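Comparing two gripper tips — where we got to by July

I picked up this project from Severyn Sydorenko, who left me the arm, a box of toy shape blocks and a very messy folder of notes. My job was to compare the Cirnero tip with the Antoniuk one. Same arm, same controller, same blocks, 600 tries each.

The cubes were easy for both. Stars were a pain! The Cirnero kept catching a point and spinning the whole block (I lost most of a Wednesday to this), and slowing the approach to 16 mm a second only helped a bit. Out of its 600 tries it had 62 misses, and most of those were stars sitting right up against another block.

So I started mixing the layouts — a couple of blocks out in the middle of the board, the rest bunched up near a corner. 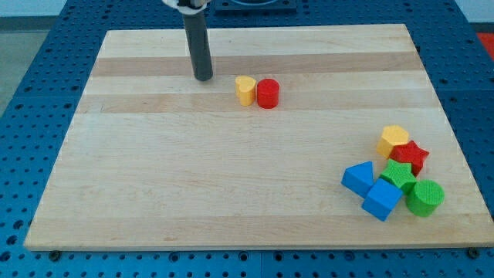
The Antoniuk did better on the bunched layouts, though it's fussier to line up and I had to redo the height setting every morning. I'd still like to try both with the camera mounted lower before I pick one.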